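Profiles of models, presenters and small-business owners, gathered from fan sites and turned into rows. Maintained by Golnar Jalali and Adebayo Obi. Last rebuilt 2 Jul 2026.

# Tolell Profiles

## What is in it

The set holds 1831 short biographies of people who are known mostly through social media, modelling work or a family connection to someone better known. Each row is one person. The text was written by site editors and fans, so the same fact is often worded three or four ways.

The rows come from 9 sites. Two of them, Taheri and Rullport, supply well over half. Falteck closed in February and its pages are kept as they stood on the last crawl.

## Files

- `profiles.csv` — one row per person
- `sources.csv` — page address and crawl date for every row
- `aliases.csv` — stage names, maiden names, common misspellings
- `dropped.csv` — row numbers removed on request, with no other details

## Fields

| Field | Type | Notes |
|---|---|---|
| `row_id` | integer | stable between releases |
| `display_name` | text | the name the page uses most |
| `birth_date` | text | may be year only, may be empty |
| `birth_place` | text | as written, not tidied |
| `occupation` | text | separated by semicolons |
| `relatives` | text | only those named on the page |
| `bio` | text | the full article |
| `agree` | integer | number of sites giving the same birth date |

Ages are not stored. The source pages say things like "she is 24 now" and leave it there for years, so we took the ages out of the structured fields. They are still in `bio`.

Net worth figures were in the first release and have been removed. Adebayo checked a batch against the pages they cited and most led back to each other.

## Known problems

- Spelling of names changes within a single article. `display_name` takes the commonest form, and where there is a tie it takes the one in the title.
- Height is given in feet on some pages and centimetres on others. We left it in the text.
- 7 rows are probably two people merged into one. They are marked `check` in `sources.csv`.
- Star signs do not always match the birth date. Golnar has a script for this but it is not in the repo yet.
- Relationship details go out of date quickly and should not be treated as current.

## Loading

```
import pandas as pd
df = pd.read_csv("profiles.csv", dtype={"birth_date": str})
```

Keep `birth_date` as a string or the year-only values will turn into decimals.
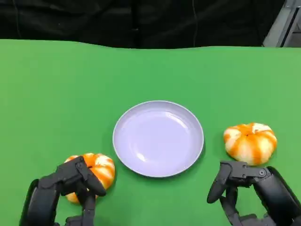
*Round plate on a green tabletop.*

## Removal requests

Anyone with a row in the set can ask for it to be taken out, and so can a parent or guardian. Open an issue with the `row_id` and nothing else, or write to either maintainer. We do not ask for a reason. Removed rows go at the next rebuild and their numbers are not used again.

## Changes

- **v4** — net worth dropped, `aliases.csv` added, Falteck pages frozen
- **v3** — `agree` column added
- **v2** — duplicate rows joined, encoding fixed for accented names

## Licence

The field structure and scripts are free to reuse. The article text belongs to the sites it came from — check their terms before you republish any of it.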